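Speaker notes: "A week of little boxes"
Community room talk, 18 minutes plus questions

Welcome everyone, and do let them finish pouring their tea before starting. Mention that I've been fussing over pill organizers for longer than I care to admit, and that my favourite ones are still the plain coloured kind.

Colour first. Orange and pink are easy to tell apart at breakfast, even before the glasses go on. Then lettering, and the little "Sat" in the last slide, white on orange. Pause there and ask who can read theirs from arm's length.

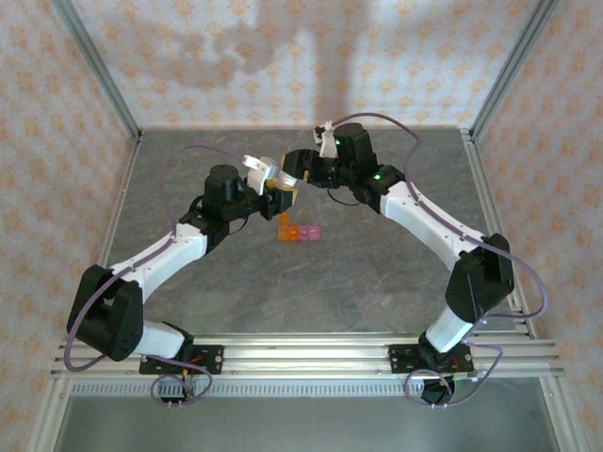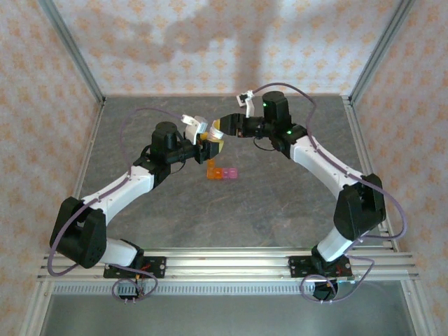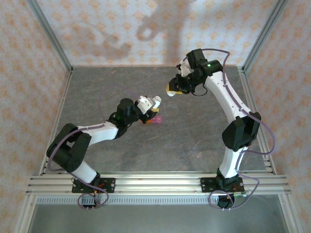
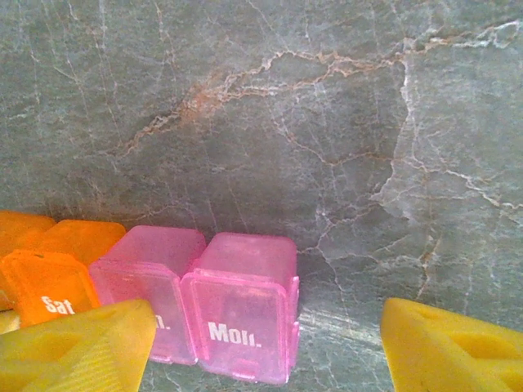 Should I fill the whole week at once?
Most people find it easiest to do all seven days in one sitting, with the list from the pharmacy beside them, and to check with the pharmacist before moving anything that's meant to stay in its own packet.

Pass the Listidach sample around (4 of them in the blue bag, please count them back in!). Remind folks that lids get stiff or loose with the years, and that grandchildren are very quick with them, so up on a high shelf they go. Handouts are by the door.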